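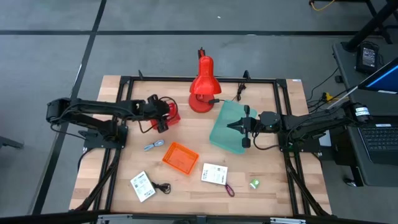

**Call for participants: home water hardness and limescale study**

Dromedell is recruiting households for a study of limescale build-up in domestic kettles. The study compares two descaling intervals under normal use. It runs from June and takes 8 weeks from the delivery of the test kit.

We need 165 households in the Wuma and Lema supply areas. Both areas have hard water, but the Lema supply is blended from a second borehole and its hardness varies more over the year. Places are allotted by area, so one list may close before the other.

## Who can take part

You can apply if:

- you are 18 or over and live at the address full time
- your kitchen tap is fed directly from the mains
- you boil a kettle at least once a day
- you do not expect to be away for more than 2 nights in a row during the study

Homes with a water softener fitted to the kitchen supply are not eligible. Jug filters are allowed, provided you either use one throughout or not at all. Tenants may apply without the landlord's consent, as nothing is fitted to the plumbing.

## What is involved

Each household receives a new kettle, a set of test strips, a measured supply of citric acid and a record card. You use the kettle in place of your own. Once a week, before the first boil of the day, you test a sample of cold tap water and write the reading on the card. Let the tap run for a short while first – standing water in the pipe can give a false reading.

Households are assigned at random to descale either weekly or once at the midpoint. You cannot choose your group, and we ask that you do not descale at other times, even if scale is visible. Please do not use vinegar or shop-bought descaler in the study kettle.

At the end you return the kettle unrinsed in the box supplied. The deposit is dissolved and weighed at our laboratory. Postage is prepaid.

## Payment

Participants who return the kettle and a completed card receive 400 in shopping vouchers, issued in two equal parts: one at the midpoint, one after return. Missed readings do not affect payment if no more than two are missing. Households that withdraw early keep any voucher already issued.

## Data

We record your postcode, the number of people in the home and your readings. Names and addresses are held separately and deleted once the final vouchers have been sent. Results are published by supply area only.

## How to apply

Ask for the Fikine application form at the Dromedell front desk, or request a copy by post. The form covers kettle use, filters and any recent plumbing work. Mark it for the attention of Oduor Mabula, study coordinator. Applicants on the reserve list will be told if a place comes up before kits are sent out.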